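Schmuck sortieren, Teil 2. Das Armband-Durcheinander aus der Kommode ist dran.

Kurz zur Vorgeschichte: Beim Umzug nach Grurnberg kam alles in eine Tüte. Seitdem habe ich immer dieselben zwei Armbänder getragen, weil die obenauf lagen.

Karierte Plastikdecke aufs Bett, alles drauf. Auf dem Laken findet man eine heruntergerollte Perle nie wieder, auf der Decke schon.

Die Dose ist aus Metall, rund und ohne Deckel. Vorher hatte ich so einen Einsatz von Plultico mit Fächern. Die Fächer waren für Ringe okay, für Armbänder zu schmal. Liegt jetzt im Keller.

Reihenfolge bei mir: erst die hellen Perlen, dann die bunten. Ketten kommen woanders hin, sonst verknotet sich alles.
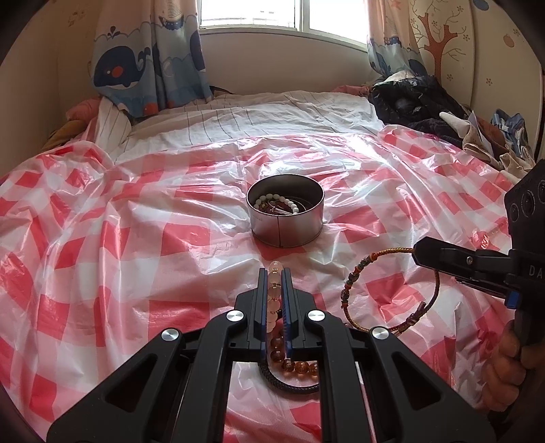
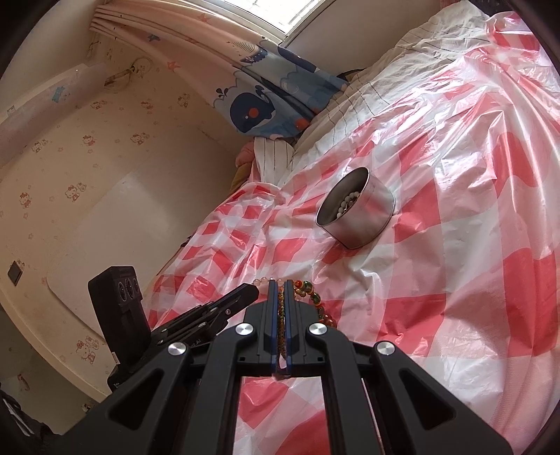 Metalldose auf der Karodecke, helle Perlen sind jeweils drin.

Gummizüge prüfe ich gleich mit. Einmal leicht ziehen. Was ausgeleiert ist, wird neu aufgefädelt – Gummiband habe ich noch, 2 Rollen.

Frage an alle mit viel Perlenkram: Bewahrt ihr liegend auf oder hängend? Hängend sieht schöner aus, aber bei mir staubt es dann ein.

Ohrringe mache ich im Dezember. Das wird Teil 3.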